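# Maintenance and Set-up of the Cloth-Handling Cell: Project Report

Submitted Friday, April 4, 2025

## 1. Purpose of the project

The Seter cell is a single-arm workstation used in the department's handling laboratory for picking up and sorting loose cloth. At the beginning of the year it had no written maintenance procedure. Users followed habits passed on from earlier groups, and these did not always agree with one another. The present project was set up to record the condition of the cell, to bring it back to a known state and to write a routine that later users can follow without prior training.

The project was limited to the gripper, the wrist camera, the cabling on the last two joints and the work surface. The arm controller is covered by a service agreement with Kälin and was not opened.

## 2. Condition at the start

The cell's logbook, which is kept in the Cluseo software, showed 2214 completed grasp cycles since the previous entry marked "service". The entry did not say what had been done. The following faults were found during the first inspection:

- The two fingers did not close on the centre line. The left finger reached it before the right.
- One of the four screws holding the camera bracket could be turned by hand.
- The cable tie at the wrist had been fitted too tightly, and the outer sleeve of the cable was marked.
- Lint had gathered in the guide rail of the gripper, mostly at the open end of the stroke.

No fault was found in the emergency stop circuit. It was tested at the start of every session in accordance with laboratory rules.

## 3. Work carried out

### 3.1 Cleaning

The gripper was removed from the flange and the guide rail was cleaned with a dry brush, followed by a lint-free wipe. Compressed air was tried on the first occasion and is not recommended, as it pushed fibres further into the rail. A thin film of the grease named in the manual was then applied and the gripper was opened and closed by hand over its full stroke.

### 3.2 Alignment of the fingers

The finger mounts have slotted holes, which allow a small sideways adjustment. Both mounts were loosened, the fingers were closed on a flat gauge and the screws were tightened in a cross pattern. The closing position was checked again after 48 cycles and had not moved. The open position was then stored as the new reference in Cluseo, and the old reference was deleted so that it could not be loaded by mistake.

### 3.3 Cable and camera bracket

The damaged cable tie was replaced by a wide hook-and-loop strap. A short loop of cable was left free at the wrist so that the last joint can turn without pulling on the connector. All four bracket screws were removed, cleaned and refitted with a medium-strength thread lock. The camera was recalibrated afterwards with the printed board supplied by Protavov.

## 4. Inspection of the fingertips

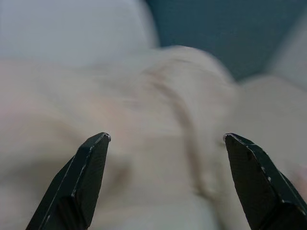

Fingertip wear is the point on which the old habits differed most. Some users changed the fingers as soon as a mark could be seen, while others waited until a grasp failed. The new routine separates damage to the surface from damage to the shape. Small chips and pale scuffs at the tips, such as those along the top corner of the left finger, are to be entered in the log as surface wear, and so are scattered white flecks on the outer side of the right finger. Neither is grounds for replacement on its own. A finger is to be replaced if a fingernail catches on the gripping edge or if threads are pulled from the test cloth. The check is made with the fingers open, so that both tips can be compared at the same height.

## 5. Maintenance routine

The routine below has been entered in Cluseo and a copy has been fixed to the door of the cell.

| Interval | Task |
|---|---|
| Each session | Test emergency stop; wipe fingers; look at both tips |
| Each week | Brush guide rail; check bracket screws and wrist strap |
| Each month | Check closing position with gauge; grease rail |
| After any collision | Repeat alignment and camera calibration |

## 6. Remaining work

The wrist cable is still in use and should be replaced when the part is delivered, which is expected in May. The work surface has a slight slope towards the rear of the cell. It was measured but not corrected, as the feet of the table have seized. Until they are freed, the height offset stored in Cluseo should be left unchanged.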